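Talmont Touch Juniors — Frequently Asked Questions

Last updated February 19, 2019

Most of what parents and new coaches ask us by email has been asked before, usually by the same parents and coaches. The answers are collected on this page. If yours is missing, write to Loredana Bellini at the club office and she will either answer it or add it to the list, depending on how many times she has heard it that week.
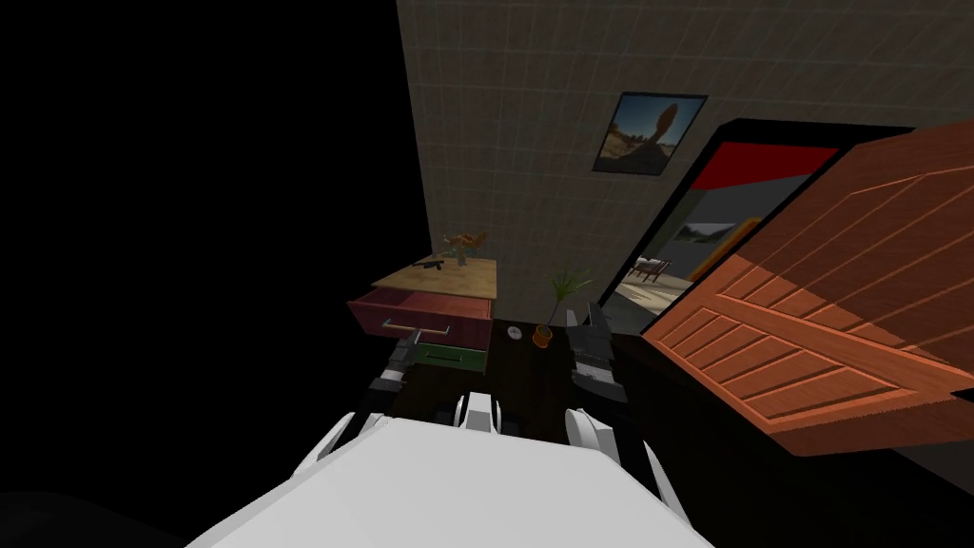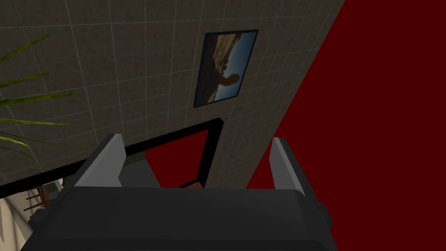 Joining and eligibility

Who can play?

Any child who is at least 4 on the first day of the season. We have had requests to admit a three-year-old who is "very advanced." We believe you. The answer is still no, and he will be every bit as advanced next year.

Does my child need any experience?

No. Touch rugby is played without tackling, so the main skills at the start are running, passing backward and remembering which direction you are supposed to be going. The last one takes longest. Some of our adults are still working on it.

Is this a program for children with disabilities?

It's a program for children. About half the groups on a Saturday morning are mixed ability, and a player who needs a buddy on the field gets one. Tell us on the form what helps and what doesn't, in whatever words you use at home. "Hates whistles" is more useful to a coach than two pages of reports, though Evaristo Greco will read the two pages if you send them.

What is a buddy, exactly?

A teenager or young adult who plays alongside one child for the whole season. The buddy runs when the child runs, stops when the child stops and sits on the grass looking at ants when that is what the morning calls for. Buddies are trained before the season starts and are matched with one player each. We try very hard not to swap them around.

Can an older sibling be the buddy?

We would prefer not. Siblings have history. We are happy to train an older brother or sister as a buddy for somebody else's child, and they tend to be excellent at it, to the quiet annoyance of their own parents.

Fees and forms

How much does it cost?

The current fee schedule is posted in the clubhouse and sent out with the registration form. It covers coaching, insurance and a jersey. It doesn't cover boots, sandwiches or the second jersey.

Why would we need a second jersey?

You'll find out.

Do you offer help with fees?

Yes. The Khoury Fund pays part or all of the fee for any family that asks, and asking takes one line in an email to Loredana. You won't be sent a form or asked for a bank statement, and the coaches aren't told. Please don't sit on this one until the week before the season.

I filled in the registration form but it vanished. Did you get it?

Possibly. Our registration system, Postari, sends a confirmation email with a player number in it. If you have the number, we have the form. If you have no email, look in your junk folder, and then look again, properly this time. After that, call the office.

Why does my confirmation say there are 533 people ahead of me?

That was a fault in the waiting list page last July, and it scared a lot of people. We don't have 533 players. We don't have room to park 533 players. The page has been fixed, and if you still see that figure you are looking at an old email.

Training and game days

How long is a session?

The youngest group does short sessions with a lot of water breaks. Older groups go longer and complain about the water breaks. Exact times are in the season calendar, which changes once, in the week after we promise it won't.

How big are the teams?

We keep coaching groups to 8 players. Arturo Pellegrini, our head coach, once agreed to take more than that as a favor and has asked that it be recorded here that he will not be doing so again.

What should my child bring?

Water, a hat, boots or sneakers, and a warm layer with a name in it. The name matters. We have a lost property box full of warm layers, every one of them navy blue. Mouthguards are recommended for the older groups. Balls are supplied, so please leave your own at home, unless holding that particular ball is how your child gets from the car to the field. In that case bring it.

Do parents have to stay?

For the under-sevens, yes. For everyone else, one adult needs to be reachable by phone and within a few minutes' drive. The coffee at the Jilel Street bakery is within that range, which we suspect is why the rule has never been challenged.

May I shout advice from the sideline?

You may shout encouragement. Advice is a gray area. "Well done" is encouragement. "Well done, but next time look left" is advice in a hat. Coaches have been asked to walk over and hand a bib to anyone who gives a lot of it, and you will then be coaching.

What happens if it rains?

We play in rain. We don't play in lightning, or when the town closes the field. The decision is posted by Corrado Marchetti on the club message line early on game day. He's up anyway. Please don't text him at night to ask what he thinks the weather is going to do, as he has the same forecast you do.

Is there a quiet place if things get to be too much?

Yes. The small room at the end of the clubhouse is kept free on game days, with the lights turned down. Any player can use it with a parent or a buddy, for as long as they like, and can come back into the game at any point without explaining. The other teams know about this and nobody makes a fuss.

Who keeps score?

In the younger groups we don't. The children do, with great confidence, and they arrive at several different results. In the older groups the referee has the final word.

Coaching and helping out

I never played rugby. Can I still coach?

Yes, and some of our best coaches came to it from nowhere near the sport. You'll do a short course, a background check and a few mornings following somebody who knows what they're doing. Patience counts for more than a passing technique. If you have both, expect a call from Arturo by dinnertime.

How do teenagers sign up as buddies?

Through the same form, with the "buddy" box ticked. Raffaele Greco runs the training evenings and is the person to contact about dates. Many schools accept the hours as community service, and Raffaele will sign for them, provided you were there. He does check.

My teenager is shy. Is that a problem?

Not at all. Loud buddies suit some players and make others want to go home. We need both kinds.

What do I do if I have a complaint?

Talk to the coach first, after the session and away from the players. If that doesn't settle it, write to the office. Anything about a child's safety goes straight to Loredana, by phone, the same day. You don't need to be certain and you don't need to have spoken to the coach.

End of season

Is there a trophy?

Every player gets a medal. The club is divided on this and has been for years. The people against medals are welcome to hand theirs back at the desk — so far the pile is quite small.

Can we keep the jersey?

Yes, both of them.

When do places open for next season?

Returning players are offered their spot first and have until the date in the email to accept. After that the places go to the waiting list. Buddies are asked separately, and where both sides are keen we keep the same pairs together.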